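Trosthorpe Motor Traders' Group
Minutes of the February meeting

Held in the upstairs room at El Khatib Tyres & Exhausts, starting at 6.30 pm. Youssra Kabbaj in the chair. Eleven member garages represented. Apologies from Vornen Recovery and the two garages on Station Road.

1. Minutes of the last meeting
Agreed with one correction. Item 4 should have said that the price of waste oil collection goes up per drum, not per visit.

2. Matters arising
The letter to the council about parking outside the units on Mill Lane has been sent. A reply came saying it had been passed to highways. The chair will chase.
The shared spring compressor is back with El Khatib and can be booked again. Members are asked to return it with both hooks and the pin.

3. Waste oil and tyres
The present contract ends in the spring. Two quotes were received. The cheaper one is £74 a collection with a minimum of one collection a month for each site. The other is £80 with no minimum. Smaller garages said they do not fill a tank in a month and would be paying for nothing. Larger ones preferred the first. After some discussion it was agreed that the chair would ask the first firm to drop the minimum for sites with one or two ramps.
Tyre disposal stays as it is for now.

4. MOT bookings
Several members reported a full diary for March and almost nothing for the weeks after. The reminder scheme run through Floveo was discussed. It sent 111 reminders for the group last month and most garages felt it was worth keeping. One member said customers had been getting texts for cars they had sold. Floveo say this can be stopped if the garage marks the car as gone – the button is on the second page of the vehicle record.
It was noted that retests should be put in the diary by the garage and not left for the customer to ring back.

5. Courtesy cars
Insurance on the shared courtesy cars is due. The insurer wants a copy of both sides of the driver's licence for every loan, and a signed sheet showing fuel and any marks on the bodywork. Some loans over the winter had no sheet at all. Agreed that no car goes out without one. New pads of sheets are at the front desk downstairs.
The small hatchback needs two front tyres before it goes out again. El Khatib to fit at cost.

6. Training
The spring evening on vehicle electrics will run over 6 sessions, starting at 7 pm. Places go to apprentices first, then to anyone else on the members' list. Cost to be shared between the garages sending people.
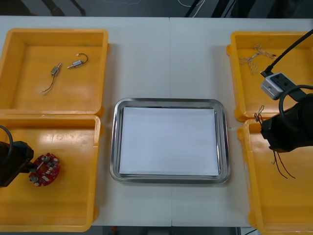 The first session will cover wiring faults, reading a diagram and checking for voltage drop. High-voltage work on hybrids is not part of it and needs the proper certificate. Learners should bring their own multimeter and safety glasses. Small parts are to be kept in open trays on the bench, like the yellow-orange ones on the white table, and put back at the end of the evening. Last year a good many connectors went home in overall pockets. Names to the chair by Friday.

7. Any other business
Vornen have asked members to give the full postcode and the level number when calling them out to the multi-storey, as their taller truck does not fit under the barrier.
A member asked whether the group could buy brake cleaner in bulk. Prices to be brought to the next meeting.
The heater in the meeting room is to be looked at – two people kept their coats on.

8. Next meeting
Same room, 6.30 pm, date to be sent round by email.

The meeting closed at 8.10 pm.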